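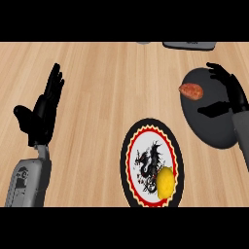 What does a lieutenant governor do? Most take over when the governor dies, resigns or is removed, and many also preside over the state senate.

Home | Contents | Chapter 4 | Glossary

Chapter 4: The Second Office

Svend Kirkegaard held the job for 4 years and cast 2 tie-breaking votes. His office had a small staff and a budget the legislature cut every May. When he ran for governor, few voters in Salgado County knew his name.

This chapter looks at how candidates use the second office to reach the first. We begin with Kirkegaard's campaign and his primary loss to Sille Ladefoged by 115 votes.

Last updated 20 Dec 2023
4 comments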